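Kátia Camargo
Finally dealing with the kitchen table and the counter behind it. Putting it in a thread so I remember what I decided.

The main problem is utensils. They were in three places: the drawer, the pink holder, and a bundle standing up by the edge. Every time I cooked I looked in the wrong one first.

New rule. Things I stir or serve with stay out. Things I eat with go in the drawer. Knives go back on the rack over the sink as soon as they're dry.

The pink holder keeps the white serving spoon. I use it for rice every night, so it isn't going in a drawer.

Wooden spoons and the red spatula stay together. I rub the wooden ones with oil once a month and let them sit overnight. In May it's humid here and they take longer.

Chopsticks: I laid them all out and matched them. 11 pairs, plus 2 single ones. The singles are going to the balcony to hold up the tomato seedlings.

Wrapped ones from takeout go in a separate jar by the door, for lunches. If the paper is torn I throw them out.

Svitlana Horobets asked last time where I got the tablecloth. It's Flekumus, the gray one. I bought it at the Agbayani shop near the bus station and the big size was the only one left, so it hangs over a bit.

It washes fine on cold. Don't put it in the dryer. The little white knots pull, and I already had to fix one with a needle.

Dried fruit is next. The goji berries and the fruit slices have been living on the table because the cupboard is full of tea. I'm moving the tea.

Squash stays in a white dish where I can see it. When I put it away in a cupboard I forget I bought it.

Gray cloth with the white grid, and the fruit that's out at the moment: 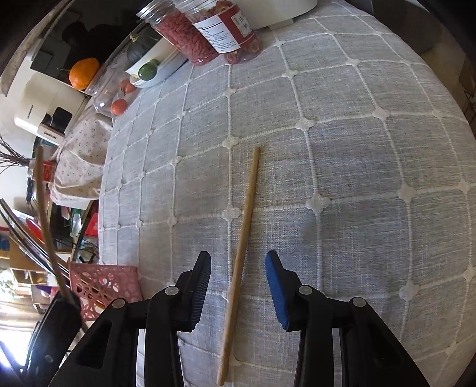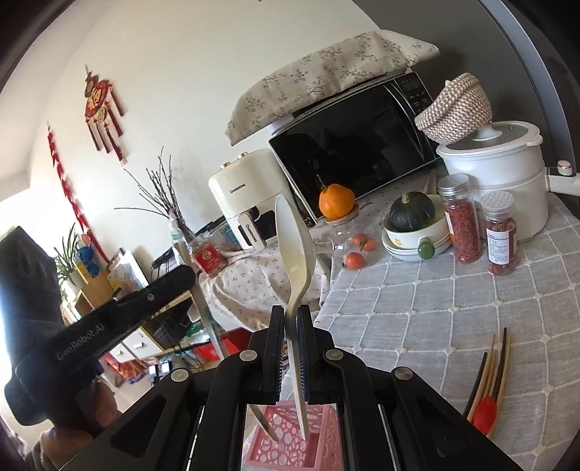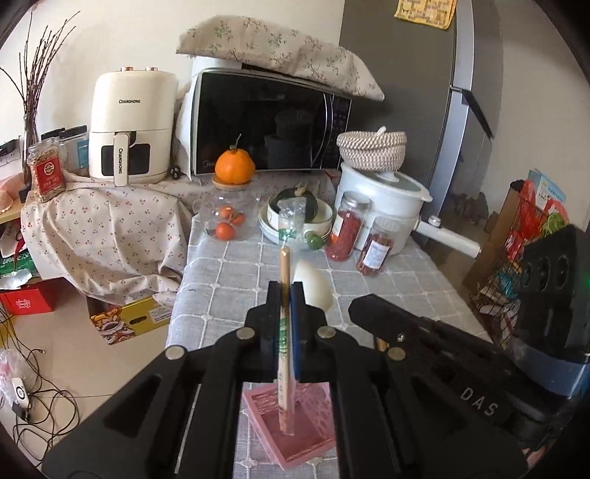

The tea is going on the top shelf, in the Fikeo boxes I had left over from the bathroom. They stack, but the lids are tight, so I'm only using them for the kinds I don't drink every day.

The everyday tea gets a spot next to the kettle. I tried keeping it in the cupboard for a week and just left it out on the counter each morning anyway.

Measured the shelf before moving anything this time. The boxes fit in two rows with room for the sugar.

Still to do: the drawer itself. It needs a divider. Mevano has one that pulls out to the width you need, but I want to check the height first, because my drawer is shallow and the last divider I bought scraped every time I opened it.

If anyone has a divider that works in a shallow drawer, tell me which one. I'll do the spice rack after that.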